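Thread zur Bahnbestimmung nach Kepler, weil in den Kommentaren zum letzten Beitrag zweimal gefragt wurde, warum man aus drei Beobachtungen überhaupt eine Ellipse bekommt. Eher trocken, mit etwas Rechnung. 1/20 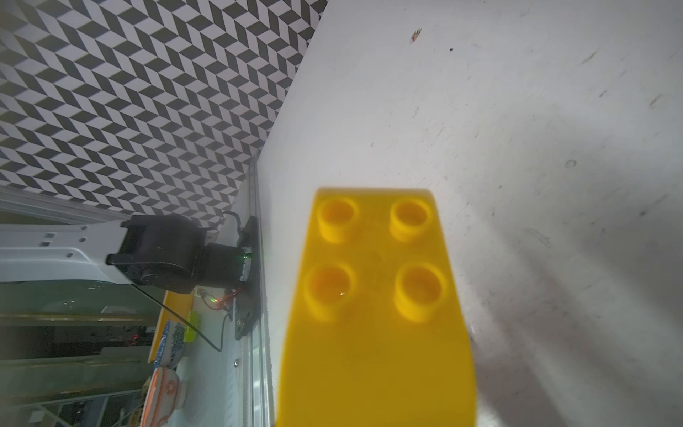 2/20 Ausgangslage: Eine Kepler-Bahn hat sechs Elemente. Große Halbachse a, Exzentrizität e, Inklination i, Knotenlänge Ω, Argument des Perihels ω und eine Zeitangabe, meist die mittlere Anomalie M zur Epoche.

3/20 Eine Beobachtung am Himmel liefert zwei Winkel, Rektaszension und Deklination. Entfernung: unbekannt. Drei Beobachtungen ergeben also sechs Zahlen für sechs Unbekannte. Formal reicht das.

4/20 Formal. Liegen die drei Zeitpunkte zu dicht beieinander, ist das System schlecht konditioniert. Kleine Messfehler im Winkel werden dann zu großen Fehlern in a und e.

5/20 Zur Geschichte nur kurz: 1601 stirbt Tycho Brahe, Kepler arbeitet mit dessen Marsbeobachtungen weiter. Die Genauigkeit lag bei wenigen Bogenminuten, ohne Fernrohr. Für Mars genügte das, um den Kreis auszuschließen.

6/20 Mars war dafür günstig. e liegt bei 0,093. Bei der Venus (0,007) wäre die Abweichung vom Kreis in den Daten untergegangen.

7/20 Häufiger Irrtum: Die Ellipse sei stark gestreckt. Das Verhältnis der Halbachsen ist b/a = √(1 − e²). Für Mars ergibt das 0,9957. Auf Papier mit bloßem Auge nicht vom Kreis zu unterscheiden.

8/20 Sichtbar wird die Exzentrizität an der Lage der Sonne. Der Abstand Brennpunkt–Mittelpunkt ist a·e, also gut neun Prozent der großen Halbachse. Das sieht man auf jeder maßstäblichen Zeichnung.

9/20 Jetzt die Zeit. Die Position auf der Bahn folgt aus der Kepler-Gleichung:
M = E − e · sin E
M wächst linear mit der Zeit, E ist die exzentrische Anomalie. Nach E lässt sich das nicht geschlossen auflösen.

10/20 Also iterativ. Startwert E = M, dann Newton:
E ← E − (E − e·sin E − M) / (1 − e·cos E)
Winkel im Bogenmaß. Wer Grad einsetzt, bekommt Unsinn und sucht danach lange.

11/20 Für Planetenbahnen sind 4 Schritte mehr als ausreichend. Bei Kometen mit e nahe 1 und kleinem M kann der Startwert E = M zu wilden Sprüngen führen. Dort besser mit E = π beginnen.

12/20 Aus E folgt die wahre Anomalie ν:
tan(ν/2) = √((1+e)/(1−e)) · tan(E/2)
Im Code lieber atan2 verwenden, sonst stimmt irgendwann der Quadrant nicht.

13/20 Abstand zur Sonne: r = a · (1 − e·cos E). Danach drei Drehungen um ω, i und Ω, und man hat heliozentrische ekliptikale Koordinaten. Reihenfolge beachten, Drehungen kommutieren nicht.

14/20 Für den Ort am Himmel noch den Ortsvektor der Erde abziehen und um die Schiefe der Ekliptik drehen. Lichtlaufzeit nicht vergessen. Bei Mars sind das je nach Stellung grob 3 bis 22 Minuten.

15/20 Ich habe das in einem kleinen Programm namens Peltach zusammengefasst, liegt im Verzeichnis auf Gitville. Keine Oberfläche, nur Eingabedatei und Ausgabetabelle. Die Routine für die Kepler-Gleichung steht in einer eigenen Datei und lässt sich einzeln verwenden.

16/20 Test: 1000 Zufallswerte für M zwischen 0 und 2π, e gleichverteilt zwischen 0 und 0,9. E berechnen, in die Gleichung zurück einsetzen, Rest gegen M prüfen. Toleranz 1e-12. Läuft mit Startwert π ohne Ausreißer durch.

17/20 Was Peltach nicht kann: Störungen. Es rechnet reines Zweikörperproblem. Jupiter zieht an allem, und bei Kleinplaneten merkt man das nach einigen Monaten deutlich. Dafür braucht es numerische Integration.

18/20 Die Inversion (drei Beobachtungen → Bahnelemente) läuft über das Verfahren von Gauß. Man setzt an, dass die drei Ortsvektoren in einer Ebene durch die Sonne liegen, und nähert die Flächenverhältnisse zunächst über die Zeitabstände. Am Ende bleibt eine Gleichung achten Grades für r.

19/20 Diese Gleichung kann mehrere positive Lösungen haben. Eine davon liegt gern in der Nähe der Erdbahn und ist dann der Beobachter selbst. Aussortieren über die zugehörige Entfernung: negativ oder nahe null fliegt raus. Das Kapitel dazu im Skript der Sternwarte Brokberg ist knapp, aber sauber. Die Herleitung bei Kapoor ist ausführlicher, verwendet allerdings andere Vorzeichen.

20/20 Die Zahlen zu Mars aus 7 und 8 bitte selbst nachrechnen, e = 0,0934 einsetzen. Fehler gern hier melden, möglichst mit Postnummer. Zum Verfahren von Gauß kommt im Februar ein eigener Thread mit durchgerechneten Beobachtungen.

Nachtrag zu 12: Für ν in einem Schritt geht auch
ν = atan2(√(1−e²)·sin E, cos E − e)
Liefert direkt den richtigen Quadranten. So steht es auch im Code.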